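3.2 Surface finish of the printed blocks

Figure 3. Dark blue printed block with rounded edges. Layer lines are seen on the front face, and fine diagonal lines on the top face.

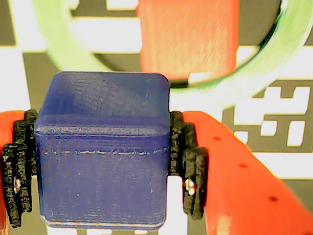
Glória Patrício objected, on reading the first draft of this section, that we treat the lines as a defect when many children choose a block by running the nail over it, and that a perfectly smooth cube would be for them a poorer toy. We accept the objection in part. In the Sandon sessions the ribbed faces were touched more often than the sanded ones, and we have therefore changed the word "fault" to "feature" in the scoring sheet. The question of cleaning remains, however, and it is treated in 3.3.

The blocks of the Jindico set are printed with the layers lying flat, so that the four side faces carry horizontal lines and the top face carries the diagonal lines of the last pass. The two textures are easy to distinguish by eye when the light comes from one side. In Figure 3 they meet at a thin, lighter ridge along the upper edge of the front face. A ridge of this kind was accepted by us if it could not catch a cotton thread drawn across it. A ridge which caught the thread was rubbed down with fine paper and tested again.

A second feature of interest is the pale line that crosses the front face at half height. We call it a seam in the scoring sheet, without deciding on its origin. Sunita Saxena proposed that such lines come from a short pause of the printer, while Kiran Goel attributes them to a change in the tension of the filament. Our records from May do not permit us to choose between the two explanations. The seam had no effect on stacking, and parents who were asked about the colour and finish of the blocks did not mention it.

Small white specks and scuffs are a different matter. On dark colours they are seen immediately, and on the dark blue blocks they were the most frequent reason for a low score in appearance. The same kind of mark on the grey blocks was often missed by the first scorer and found by the second. For this reason we do not compare the appearance scores between colours, and Table 4 gives them for each colour separately.

The rounding of the edges was specified in the original drawing by Urmila Sandhu and was not changed during the study. Rounded edges collect less dirt than a sharp inner corner would, but they also reduce the flat area on which the next block rests. In a tower of 8 blocks this reduction was noticeable to the older children, who complained that the top was "wobbly". The younger children seldom built so high. We had at first considered a smaller radius for the bottom edge only, but a block with one sharper edge must be turned the right way before use, and this seemed to us an unreasonable demand on a child of three years.

In total 300 blocks were scored for finish, of which 44 were returned for rubbing down. The returned blocks were scored again by the same person after the work was completed. It should be noted that rubbing down leaves a dull patch on the dark colours, and that this patch was itself marked as a scuff by some scorers. We had not foreseen this when the sheet was prepared. The instruction was corrected on 04/10/1999, and blocks scored before the correction are marked with an asterisk in the appendix.

3.3 Cleaning of ribbed faces

The layer lines hold crumbs and dried paint. Pallavi Ahuja compared three methods of washing, all at the kitchen sink of the centre and with ordinary dish soap. A soft toothbrush moved along the lines gave a better result than a cloth, and the same brush moved across the lines gave no improvement over the cloth.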